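Lost Dog Recovery Desk – progress report to the Jakubowski Fund
March 3, 2023

Hi Renata,

I owed you this one last month and I'm sorry it slid. We had a run of calls that ate most of my evenings, and then the phone system went down and I spent two days on hold with Nustorix, which handles our hotline. Anyway, I'm at my desk with a sandwich and I'm going to get through all of it, good and bad.

First the big number, because I know you have to put it in your own summary. We took 486 reports of missing or stolen dogs in the grant period. That includes the ones where the dog was under the porch the whole time (there are always a few, and I don't mind them one bit!). It doesn't include cats. People do call about cats and we do help, but the grant says dogs, so I've kept the cats off the sheet.

Most reports are plain wandering. A gate didn't latch, a kid left the door open, fireworks. The part you asked me to look at more closely is theft, and that's harder to pin down than I thought it would be when I wrote the proposal. An owner comes out to an empty yard and is sure the dog was taken, and sometimes that's right and sometimes a neighbor two streets over has been feeding it ham. So I changed how we log it. A case goes down as a theft only if there's a police report, a witness, or video. Everything else is "missing, cause unknown" until we learn more. It makes our theft count look smaller than the one in the fall update, and I want you to know that's the reason. The dogs being taken didn't drop off, I just got stricter about the word.

The chip scanners are the thing I'm happiest about. You paid for 6 and all of them are out in the world now. The Reltau substation has one, two are in patrol cars on the night shift, and the others are with the animal control officers. Before this, an officer who picked up a dog at midnight had to hold it until a vet opened, or drive it out to the county shelter. Now they can scan it on the sidewalk and call us with the number. Leszek Ziółkowski, our liaison over there, wrote me that the officers fought him on it at first and now they complain when the battery's low. I'll take it.

One scanner came back with a bad trigger and Plultex, the supplier, swapped it without a fuss. The replacement took longer than they said it would, so we were one short for part of the winter.
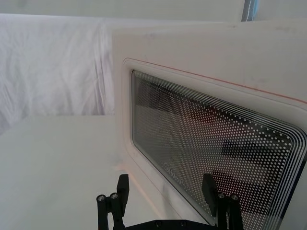
The volunteer line is where I have to eat some crow. I told you we'd have two people on every evening shift by September, and we never got there. We have enough people on paper, but a lot of them signed up for Saturday flyer walks and don't want to sit by a phone until eleven. I get it! It's a long night in our little back office, and supper is whatever you can heat up in a white microwave with smudges on the door. What has worked better is letting people take the line from home, in shorter stretches, with me as the backup. We've got 4 steady folks doing it that way and I'd like to build on them before I promise you a bigger number again.

Training has been simple and I'd like to keep it that way. New people listen in on a few calls, then take a few with someone listening to them. The hard part is teaching them what not to say. Owners who are scared will post anything – home address, the reward amount, a photo of the dog's one odd marking – and then the scam texts start. "We have your dog, send gift cards." We had several families hit with that over the winter. I wrote up a one-page sheet telling owners to hold one detail back so they can test whoever calls, and it goes out with every report we open now. The police have asked to hand it out too, which I said yes to before asking you. I hope that's fine!

On money, we've spent $3,453 out of the outreach line. Most of that was printing, which costs more than it did when I got the first quote, and the rest was yard signs and the chip clinic. The clinic was packed. We ran out of forms and had people writing on the backs of old flyers, and it took me a whole weekend to type them up. I'd like to move what's left of the travel line into outreach so we can hold another one this summer. Nobody has put in for mileage and I don't expect them to start. If you need that request on a separate form, send it over and I'll fill it out.

Something I didn't budget for is video. More and more owners show up with doorbell footage, or they know a shop that has a camera, and they want us to go get it. We don't do that and I don't think we should. What we do is write down where the cameras are and pass the list to Leszek the same day, because a lot of those systems record over themselves pretty fast. In the next period I'd like to keep track of how often the list gets there in time. Right now I couldn't tell you, I only have a feeling.

We also had a case go sideways that you may hear about, so you should hear it from me. A woman was accused online of taking a dog she had in fact bought from someone else in good faith. Her name got passed around before the police had even talked to her. One of our flyer people shared the post. I had a talk with him, he took it down, and he apologized to her in person. We now have a written rule that no one with our group posts a suspect's name or picture unless the police have put it out first. A copy is going in the envelope with the receipts.

What's left on my list before the next report: get the night scanners on a charging schedule, finish the Spanish version of the owner sheet, and sit down with the shelter about their intake photos, which are so dark I can't tell a beagle from a boot. They know. They're working on it.

Call me on the office number if any of the figures don't match yours. I'm there most afternoons.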